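Patch leads on a home network shelf: does colour coding do anything?

portelapete wrote:
Berkell want $238 for a "colour coded" patch lead kit. 24 leads. I can't see the value, they all carry the same signal. Convince me.

zumine_fan wrote:
Colour saved me last April. Yellow for the uplink, grey for the rest, and I can trace a fault in 2 minutes.

jonaletti28 wrote:
You could trace it with a label. My neighbour did the whole rainbow and still pulled the wrong one.

zumine_fan wrote:
Labels fall off - mine did. Numbered ports plus one odd colour is plenty.

portelapete wrote:
So one yellow lead, then. Not a $238 kit.

jonaletti28 wrote:
Fair. I'd still write the port number down.

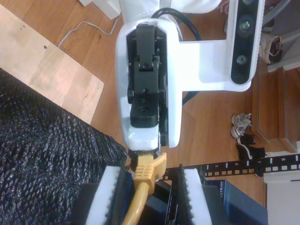
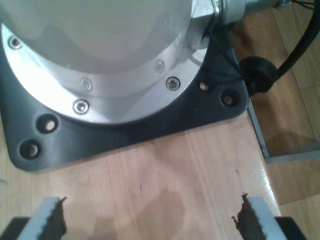 Posted by zumine_fan, 26 August 2025

Yellow lead and the numbered strip are in the first one. I'd buy it single from the bargain bin and leave the kit on the shelf.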